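January 23, 2022

Dye notebook, bench 2. Continuing the logwood series on wool for the Besen order.

Picked up where I left off with the alum samples. Skeins 1 to 6 had been drying on the rack over the sink, and the purple had gone a good deal grayer than it looked in the pot. Same thing as last time. I put it down to our water, which is hard, and the pH strip from the tap came out closer to 8 than I would like. Will repeat two of them in rainwater if the barrel isn't frozen.

Recipe used, for the record: 400 g of wool per pot, scoured the night before in plain soap, rinsed until the water stopped clouding. Alum and cream of tartar dissolved separately in hot water and added to the cold pot before the wool went in. Brought up slowly over an hour, held an hour, left to cool in the pot with the lid on. Logwood chips tied in an old stocking and simmered on their own first. I lifted the stocking out before the wool went in this time, and there were no dark blotches where it used to rest against the yarn. Do it that way from now on.

Emiliano Ledesma came by for the iron samples and took skeins 9 and 10. He wants the darker one for the border and thinks the handle is still soft enough. I think it is slightly harsh and told him so. Iron was at the low end of what we agreed and I don't want to go higher. If he needs it darker, I would sooner put more logwood in the first bath and leave the iron alone.

The thermometer on the small burner is reading low again. Checked it against the glass one in a pot of water and the two disagreed by 3 degrees at the point where I normally start the clock. Taped a note on the handle. Anything dyed on that burner since the last check should be marked as suspect, meaning skeins 7 and 8, which did come out redder than their neighbors. Not going to draw anything from those two.

Madder. Started a small pot with the Dal Bello root, the coarse cut. Soaked it overnight, poured off the first brown water and kept it in a jar in case it is good for something. Held the bath at 57 degrees by the glass thermometer. Last batch went to brick when the temperature got away from me over lunch, so I stayed with this one and ate at the bench. Color at one hour was a clear orange. Left it in. At three hours it was the red I was after, maybe a touch on the orange side. A pinch of chalk in the bath moved it the right way. Pulled it, let it drip, hung it unrinsed until tomorrow.

Lightfastness strips. The cards in the south window have been up since before the holidays. Logwood on alum has faded clearly on the exposed half. Logwood with iron has barely moved. Madder looks the same on both halves. Weld has lost a little. I am leaving them all up until March and then they go in the binder with dates on the back. Petro Zinchenko asked for a second set to go in the north window so we have something to compare with, and he is right, we should have done that from the start. Cut the cards today, 12 in all, and wound them with what was left of each skein.
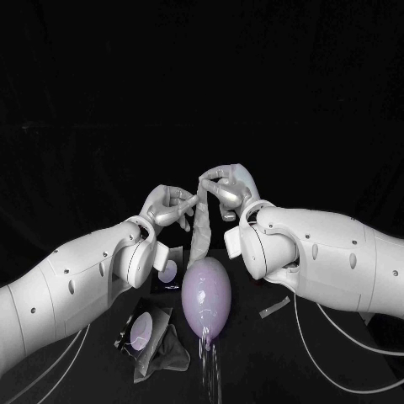
Alum stock is down to the bottom of the tub. Ordered 1000 g from Pikum along with cream of tartar, and asked for the finer grind, as the coarse stuff took forever to dissolve in the last two pots. Chalk is fine. Logwood chips will do four more baths at the present rate. Also need cotton tie string, the undyed kind. The blue one bled onto skein 4 and left a ring that will not wash out.

Exhaust baths: the logwood pot still had plenty of color in it, so I ran 300 g of the Skemeveo gray through it without any new mordant as a test. Came out a muddy lilac. Emiliano may like it for the lining. Rinse water was running clear by the third change. The label on that cone says superwash, and I forgot that when I set the heat, so compare it with the ordinary wool before deciding anything.

To do next:
Rinse and wash madder skein, weigh it dry.
Repeat skeins 2 and 5 in rainwater, everything else the same.
Get the small burner thermometer replaced.
Hang north window cards, write the date on each one first.
Ask Petro which weld batch went on card 6, my label has come off.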